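About Lovberg Robotics Lab

We teach robot arms to work in kitchens. Come and watch one.
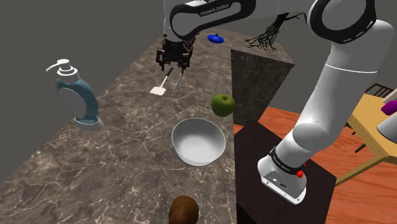 What we do

Lovberg builds practice kitchens that exist only on a computer. In them, a simulated arm reaches across a marble counter for spatulas and knives, over and over, and no real bowl is ever at risk. Our software, Zunow, ran 3,799 practice attempts last season. We counted 1,869 of them as successes, and we print that number in the lobby so visitors can adjust their hopes on the way in.

Open day

Every October we open the Orley building to the public. Last year 900 people came, many of them for the parking. The demonstration runs on the big screen in the Marti Room: pick an item from the counter, and Zunow will have a go at lifting it. Children tend to pick the apple. Adults pick the knife - we try not to read into that.

Visiting

Doors open at 10 a.m. and the last demonstration starts at 3 p.m. Admission is free. School groups should write to the front desk a month ahead. There is a café, staffed entirely by humans, and the line moves slowly.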